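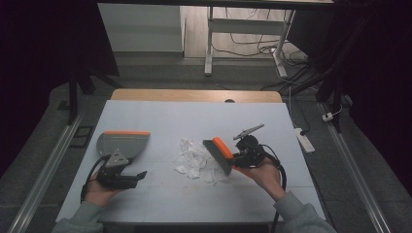
Photo: Dilani Bepari

I used to clean on Saturdays, all day, and hate every minute of it (ask my sister). Then I moved into a third-floor walk-up in Perker with 40 stairs and a closet too small for a vacuum, and I had to rethink the whole business!

Now I do six minutes after dinner. Crumbs, counter, whatever landed on the floor, and then I sit down. My neighbor Mitali Wanigasekara swears by mornings, but she also runs before work, so we're different animals.

What surprised me was how much I stopped buying. The sprays went first, then the special wipes. I kept a dustpan, a rag and a bottle of vinegar, and I still have my Saturdays — last week I slept until ten.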